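Studying medicine abroad: a chat with a fourth-year student

I'd been wanting to talk to someone who went overseas for medical school for ages, mostly because my inbox fills up every summer with the same worried messages from parents. So when a fourth-year at Nullimia Medical University said she'd give me an hour of her evening over a video call, I cleared the kitchen table, made far too much tea and started asking. She asked me to leave her name out, which is fair enough, as she still has two years of exams ahead of her and would like to speak freely about the people marking them.
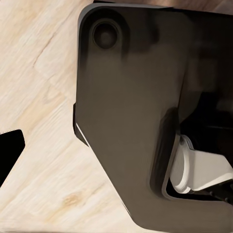
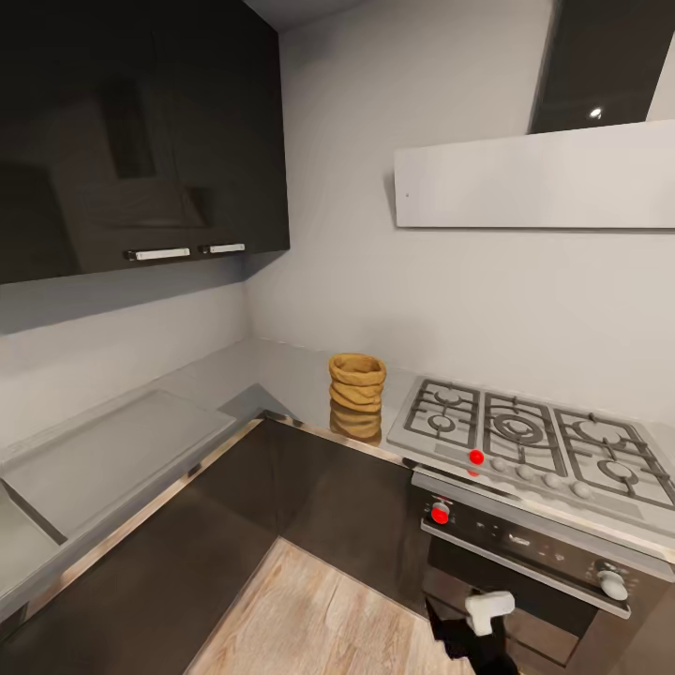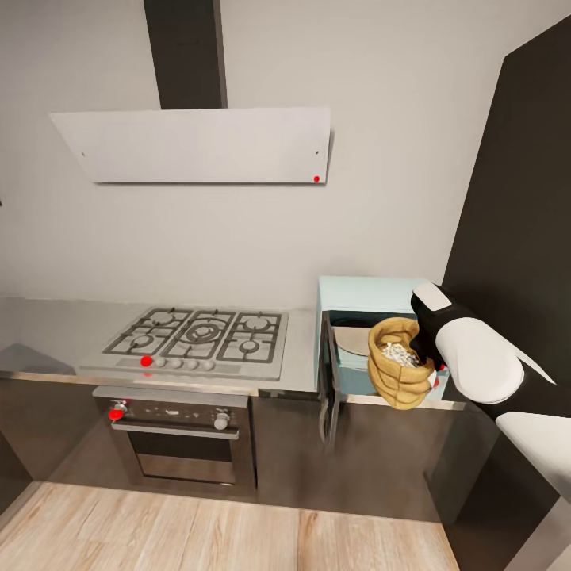

My first question was the obvious one. Why go at all?

"I missed my grades by one subject," she said. "I had a place waiting at home and I got the phone call and that was that. I sulked for a fortnight and then my aunt sent me a link." The link was to Nullimia, which she had never heard of. She spent the next month reading everything she could find about it, including a forum thread with 73 replies that mostly argued about the food.

I wondered if it had felt like second best. She laughed at that. "For the first term, yes, completely. I told people at home I was 'travelling'. Then we started anatomy and I was too busy to feel sorry for myself."

The course runs for six years and is taught in English, with classes in the local language alongside it from the first week. That last bit surprised me! I'd somehow assumed you could get by without. She was very firm on this one.

"You can't. The lectures are in English, your books are in English, your mates all speak English. Then in third year you walk on to a ward and the patient has never spoken a word of it in his life. He wants to tell you where it hurts and you're standing there with your nice clean stethoscope." Her advice is to learn the words for pain, family and medicines before you even get on the plane, and to keep at the language when everybody else on the corridor has dropped it for biochemistry.

We moved on to what the teaching is like. There are 200 students in her year, which sounds like a lot, but they're split into groups of 8 for practical work and that group stays together for ages. You get very close or you get very cross, she told me, and quite often it's both before lunch. Her group fell out badly over a histology presentation in second year and two of them didn't speak until the spring. They all share notes now.

"The small group is the best thing about the place," she said. "There's nowhere to hide. If you haven't done the reading, the teacher knows within a minute, because he asks each of you in turn, out loud, every single class. I hated it. I was sick with nerves on the tram. But I remember all of it, I can still tell you the branches of the facial nerve in the order he asked for them." (She then did so. I'll take her word for it.)

The oral exams are the other big difference from what she was used to at school. You draw a ticket with your topics on it, you get a few minutes to jot things down, and then you sit across a desk from the examiner and talk. I said this sounded like my idea of a nightmare.

"It's awful the first time. My mouth went so dry that I couldn't say 'pancreas'. But it's close to what a doctor does all day, isn't it? You sit down opposite somebody and explain things."

I asked about money, as I always do, and she was good enough to be frank. The fees are lower than she'd have paid as an overseas student in most other places she looked at, but it's the extras that catch people out. Insurance, residence papers, translations with the proper stamps on, flights home in December when every student on the course wants the same seat. She used an agency called Vameo for her application and has mixed feelings about it.

"They were quick with the paperwork and they met me at the airport, which I was glad of, I was eighteen and I'd packed like an idiot. But they charged for things I could've done myself with one email to the admissions office. If you're reasonably organised, write to the university first and see what they say."

She keeps 1,000 pounds in an account she doesn't touch, in case she has to get home in a hurry. Her mum insisted on it. She's dipped into it once, for a tooth.

Where to live came next. First years at Nullimia mostly go into Munro, the big hall behind the teaching hospital, and she stayed there for two years before renting a flat with two of her group. Munro is loud and the heating has a mind of its own, but she'd still tell any new student to start there. "You'll need someone to ask where to buy a SIM card at nine at night. In Munro you just knock on a door."

When she wants to get away from all of it she goes to Jutesik, a little café by the market where the owner lets students sit over one coffee for a whole afternoon. She learned most of pharmacology at the table by the window, and quite a bit of the language from the owner, who corrects her endings every time she orders.

The part I most wanted to hear about was what comes after. I get asked this more than anything else: will the degree count at home? She sighed a bit.

"Check for yourself, and then check again. Go to the regulator in the country where you want to work and read the rules on their own website. Don't take it from an agent or from a student in the year above, and don't take it from me. The rules were different when I applied. They'll probably be different again when I finish." She's already studying for the licensing exam she expects to sit, an hour each morning before class, and wishes she'd begun a year sooner.

She doesn't know what she wants to specialise in. It was surgery until she did her surgery rotation. At the moment it's children's medicine, though she has a geriatrics block coming up and says she's easily swayed.

Before we hung up I asked what she'd say to someone who has just had the same bad phone call she had. She thought about it for quite a while, long enough that I checked the connection.

"Ring the university and ask to be put in touch with a student from your own country," she said. "Then ask that student what they had for tea and what time they went to bed. You'll find out more from that than from the brochure."

She'd had toast, by the way, and it had been two in the morning.

Comments (3)

worriedmum_of_two
Thank you for this. My son is looking at six-year courses and we hadn't thought about the language side at all. Does the university test them on it before the hospital years?

Reply from the author
She mentioned an exam at the end of second year, but do ask admissions how it works now.

stillrevising
The ticket exams!! I did mine in a different country and I still dream about them. Good luck to her with geriatrics, it was my favourite block.

You might also like
Oral exams: how to practise when you live alone
What to ask an agency before you pay a deposit
Foundation year or straight in?
Packing for a winter start

Sign up to our newsletter and get new interviews by email once a month. You can unsubscribe at any time.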